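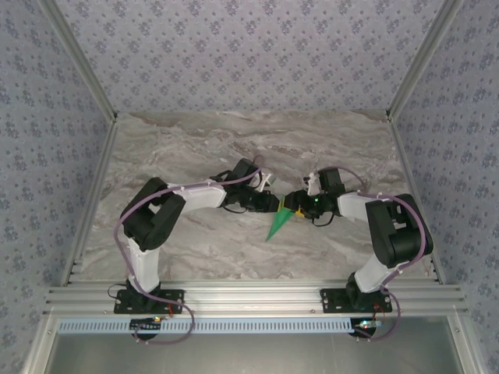

Kapitel 7: Vermisstenerfassung nach Erdbeben

7.1 Gegenstand und Abgrenzung

Die Zahl der Vermissten ist in den ersten Stunden nach einem Erdbeben die am häufigsten abgefragte und zugleich die am schlechtesten definierte Größe der Lagemeldung. Sie bezeichnet keinen beobachteten Zustand, sondern eine Differenz: die Personen, die sich zum Zeitpunkt des Bebens vermutlich im Schadensgebiet aufhielten, abzüglich derjenigen, deren Verbleib bestätigt ist. Beide Glieder dieser Differenz sind fehlerbehaftet, und ihre Fehler sind nicht unabhängig voneinander. Für die Bestätigung des Verbleibs gilt in diesem Lehrbuch der Grundsatz der doppelten Quelle. Zwei Meldungen müssen unabhängig voneinander zur selben Person führen. Zwei Meldungen, die auf dieselbe Gästeliste zurückgehen, sind in diesem Sinne nur eine Quelle.

Abzugrenzen ist der Begriff des Vermissten von dem des Nichterreichten. Als nicht erreicht gilt, wer auf einen Kontaktversuch nicht reagiert hat; als vermisst gilt, für wen darüber hinaus ein Anhaltspunkt für den Aufenthalt im Schadensgebiet vorliegt. In der Praxis werden beide Gruppen häufig in einer Spalte geführt. Fällt das Mobilfunknetz aus, wächst diese Spalte, ohne dass sich an der Lage der Betroffenen etwas geändert haben muss.

7.2 Der Fall Clorkton

Die folgenden Abschnitte beziehen sich durchgehend auf das Erdbeben von Clorkton, das die Hafenstadt im September kurz vor Mitternacht traf. Der Zeitpunkt ist für die Erfassung von Bedeutung. Nachts halten sich die meisten Einwohner an ihrer Meldeadresse auf, das Melderegister bildet die Verteilung der Bevölkerung also vergleichsweise gut ab. Für Hotelgäste, Schichtarbeiter und im Haushalt wohnende Pflegekräfte gilt dies nicht.

Die Leitstelle führte am ersten Morgen 1662 Personen als vermisst. Nach dem Abgleich mit den Aufnahmelisten der Krankenhäuser und Notunterkünfte entfielen 1163 Einträge. Der größte Teil davon betraf Personen, die von mehreren Angehörigen in abweichender Schreibweise gemeldet worden waren. Weitere 200 Einträge bezogen sich auf Bewohner des Stadtteils Pratell, die das Gebiet mit eigenen Fahrzeugen verlassen hatten und in keiner Unterkunft registriert waren.

Ein gesondertes Problem stellten ausländische Staatsangehörige dar. Ihre Vertretungen richteten eigene Suchlisten ein, die sich mit der Liste der Leitstelle überschnitten, jedoch nach anderen Schlüsseln geordnet waren -- teils nach Passnummer, teils nach Arbeitgeber. Erst die Zusammenführung in der Datenbank Gividis erlaubte einen Abgleich über das Geburtsdatum. Im Bestand verblieben danach zwölf Fälle, in denen weder Arbeitgeber noch Vertretung den letzten Aufenthaltsort angeben konnten.

7.3 Zur Berichterstattung

Die Presse übernahm die erste Zahl unverändert und hielt an ihr fest, als die Leitstelle sie bereits korrigiert hatte. Die Ursache lag zum Teil in der Form der Mitteilungen. Diese nannten weder den Stand der Erfassung nach Uhrzeit noch die zugrunde gelegte Definition. Die Redaktionen konnten daher nicht erkennen, ob ein Rückgang auf gefundene Personen oder auf bereinigte Doppelmeldungen zurückging. In den Überschriften erschien beides als Rettung.

Das nach dem Ort der ersten Erprobung benannte Szewczyk-Schema, das in Abschnitt 7.5 hergeleitet wird, weist die Zugänge und Abgänge einer Vermisstenliste getrennt aus. Ein Abgang wird dabei einer von vier Klassen zugeordnet: lebend bestätigt, tot bestätigt, Doppelmeldung, Anhaltspunkt entfallen. Die Summe der vier Klassen ist mit jeder Mitteilung fortzuschreiben. Korrekturen früherer Zuordnungen werden als eigene Buchung geführt und nicht rückwirkend in den Bestand eingearbeitet.

Vorausgesetzt werden die Begriffe Meldekette und Lagebild aus Kapitel 3 sowie die Fehlerrechnung aus Kapitel 5. Abschnitt 7.4 behandelt zunächst den Abgleich von Namen bei unterschiedlicher Umschrift.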